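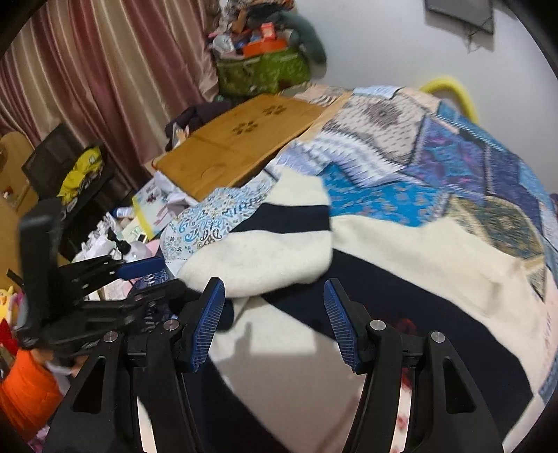
Cream and navy, laid out on the bed and partway through a fold.

Blackwood Street Clothes Swap: the sorting gallery

Welcome to the wrap-up page for our autumn sort! We had hoped to do this in the hall in April, racks and trestles and a big urn of tea, and when that fell through we moved the whole thing into spare bedrooms and got on with it. I've loved every minute. There is something very cheering about a bed covered in other people's jumpers, all those colours and stripes you would never have picked for yourself, and then one you absolutely would.

The knit at the top of the page is a favourite of mine. I'm a sucker for big blocks of colour, and that broad navy stripe against the cream is just gorgeous. It looks lovely and soft too, the sort of thing you'd pull on for a Sunday walk and still be wearing at bedtime. Jintana Nakpan has already asked whether she can put her name on it (get in the queue, Jintana!).

A bed is my pick for folding anything this size. You get room to spread the body out and bring the sleeves in without the hem sliding off onto the floor, which is what kept happening to me on the ironing board. Smooth from the middle outwards, sleeves across, then up from the bottom in thirds. Knits stay off hangers, please. Shoulders go pointy and they never quite come back.

We finished on 642 pieces, up from nearly 200 last year, and 143 of those are knitwear! Demetrius Ridgeway has the full list by size and colour and will happily read it to you over the phone. He has put the striped ones in a category of their own, and I think that's exactly right.

Still wanted: kids' trackies in sizes 8 to 12, dressing gowns, and anything warm in the larger sizes. We have plenty of scarves, truly, plenty. Wash things before they come to us and do up the zips and buttons so they don't snag their neighbours in the bag.

Collection is from the Blackwood Street side gate, by arrangement. Ring Demetrius for a time, tell him what you're after, and bring your own bag. If you fall for something in the gallery, give him the colours and he'll know the one.

Page updated 11 May 2020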